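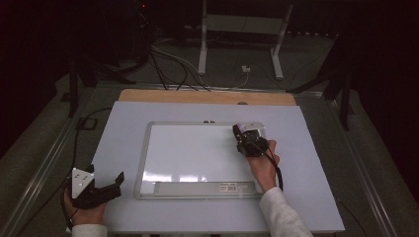
Does writing an answer on a small whiteboard before speaking change how many adult learners take part in a numeracy class?

In the classes studied here, participation went up for learners who had rarely spoken in the first weeks and stayed flat for those who already spoke often.

### 3.2 Setting and procedure

The study ran in evening numeracy classes at two sites, Wurgate and Killbridge, between September and November. Both sites taught the same course, and all groups worked from the Kereama workbook. A total of 136 learners enrolled. Of these, 94 attended enough sessions to be kept in the main analysis. The remaining learners are included only in the attendance figures in Section 4.1.

Classes were split into 11 groups. Group membership followed the learner's choice of evening and was not randomized. Groups were then assigned to one of two conditions. In the spoken condition, the teacher put a problem to the whole group, waited, and took an answer from anyone who offered one. In the written condition, each learner wrote an answer on a small whiteboard and held it up on a signal, after which the teacher asked one or two learners to explain their working.
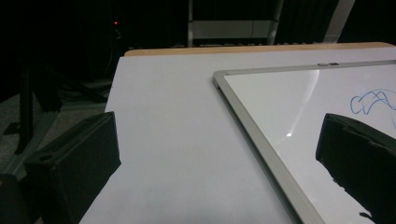
**Figure 1.** Whiteboard on a white table surface.

Problems were drawn from a bank of 150 items prepared by Chantal Petrenko and checked by Sławomir Bednarek. The items covered fractions, percentages, unit prices and simple rates. Items that could be answered by a guess between two values were removed during piloting – most of these were comparison questions of the "which is cheaper" type. The order of items was the same in both conditions. Teachers were free to skip an item if the group was short of time, and skipped items were marked on the session sheet.

Waiting time needed some care. In the spoken condition it ended with the first raised hand, while in the written condition it ended on the teacher's signal. Written groups therefore had longer to think on most items. We did not try to equalize this, as a fixed wait in the spoken condition seemed artificial to the teachers who took part in the pilot. The effect of the difference is taken up in Section 5.

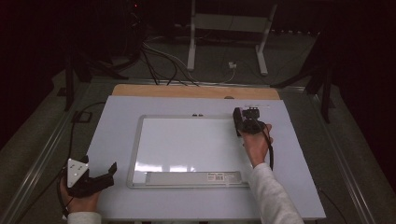
**Figure 2.** Framed whiteboard with marker tray and barcode label.

### 3.3 Coding of participation

Sessions were audio recorded and coded in Vurnix by Ginette Lachance and Harvey Marchand. A turn was counted as participation if the learner gave an answer, explained a step, or asked a question about the problem. Remarks about breaks, homework or the room were coded separately and dropped. Holding up a whiteboard did not count as a turn by itself. Without this rule the written condition would have scored full participation on every item.

Disagreements between coders were settled by Vernon Lévesque, who had no teaching role at either site. Most concerned half-finished answers spoken over another learner. These were kept when the speaker could be identified and discarded otherwise. Turns made at the direct request of the teacher were given their own code – they are reported apart from voluntary turns in all tables that follow.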